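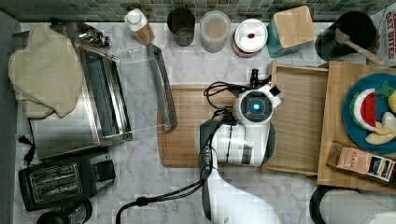
Visit to the Jindach Teaching Kitchen

Report to members, October 23, 2022

Background to the visit

The visit was arranged in June, following an enquiry to Jindach about how its staff show household tasks to a robot arm. Members had asked for an account of the working day as well as the finished results, and Jindach agreed that our party could watch ordinary sessions. The group was limited to nine so that everyone could stand near the counter without getting in the way of the operators.

We were received on the ground floor, given a short safety talk and asked to leave bags and coats in the corridor. Visitors may not cross the yellow line on the floor while an arm is powered. The line was respected throughout.

The kitchen

Jindach works in a room fitted out as a domestic kitchen. The counter is white marble with grey veining, and a row of containers stands along the back under a strip of mosaic tile. A toaster oven and a two-slot toaster are kept to one side, and toy food is used in place of real food for most of the tasks. The white arm reaches in over a grooved cutting board in the middle of the counter, and a light on the gripper shows blue.

Our hosts explained that the counter is left in a lived-in state on purpose. In an earlier room, since given up, every object had its own marked position, and the recordings made there proved of little use elsewhere. Staff now move things between sessions and keep no plan of where they were.

Showing a task by hand

The morning was given to teaching by hand. The operator takes hold of the arm, which is set to move freely, and leads it through the task from start to finish. The joint positions are stored and the arm can then repeat the movement by itself.

The task on this occasion was to carry a piece of toy fruit from a plate to the cutting board. Four demonstrations were given. The operator stopped one of them part of the way through and asked for it to be struck from the record, as her sleeve had caught on a cable. Members who tried the arm afterwards remarked on its weight at the elbow. It is easy enough to guide over a short distance but becomes tiring, and Jindach limits each operator to 28 minutes before a change.

Teaching by hand has a further drawback. The operator's own hands and forearms come between the overhead camera and the work, and some recordings are set aside for that reason alone.

Showing a task by remote control

After lunch we moved to the control desk, which stands behind a partition in the same room. The operator holds a pair of light handles supplied by Clelar and watches two screens, one fed from above the counter and the other from a camera close to the gripper. The arm follows the handles with a slight delay. New operators are told to keep their eyes on the overhead view while travelling and to change to the close view only for the last part of the approach.

The close view takes some getting used to. The gripper finger stands large in the middle of the picture, and anything near it may blur when the arm moves. Members were invited to take the handles in turn. Most found it hard to judge height above the marble, and several approached the boards much too slowly. 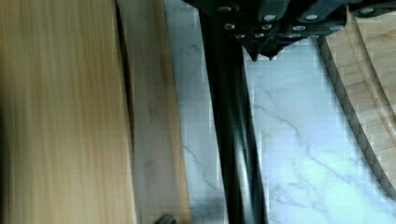
Close view from the gripper, with the finger over the marble and a bamboo board to the right.

A trained operator is expected to record 100 demonstrations of a task before it is passed on for learning. These are checked at a second desk using a program called Dika, which plays both camera views side by side and allows the checker to mark the start and end of each attempt. Failed attempts are kept in a separate folder. Jindach has found them helpful when deciding which tasks need to be shown again.

Discussion

In the closing session, members asked which of the two methods was preferred. The answer given was that hand teaching is quicker to learn and suits short, steady movements, while remote control leaves the cameras a clear view and is used for all longer tasks. A comparison of the two is being prepared jointly with Lý, and a copy has been promised to our library.

A question was put about noise, which was noticeable at the control desk when the room ventilation was running. Our hosts said that the fans would be replaced.

Arrangements for future visits

Jindach is willing to receive a second party. Members who wish to attend should write to the office and state whether they have used remote handles before. Flat shoes and close-fitting sleeves are required. The lift does not serve the upper floor, where the lunch room is situated, and anyone needing another arrangement should mention this when applying.

The thanks of the membership have been sent to Jindach in writing.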